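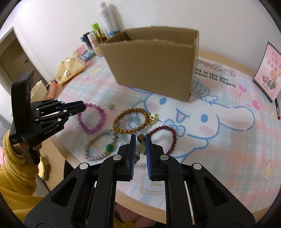

Beaded bracelets on a plaid tablecloth.

Furnival Bead Terms

Furnival is a word list for jewelry listings, kept by Plimesix. It holds 500 terms in 2 files: terms.csv and aliases.csv. Each row has an ID, a preferred term and a plural. Spelling is US English.

Known issues
Size terms are missing for seed beads -- use the Skollorari table until the August release. Aliases with accents sort last.

Version 5, 29 February 2024. Free to reuse with credit.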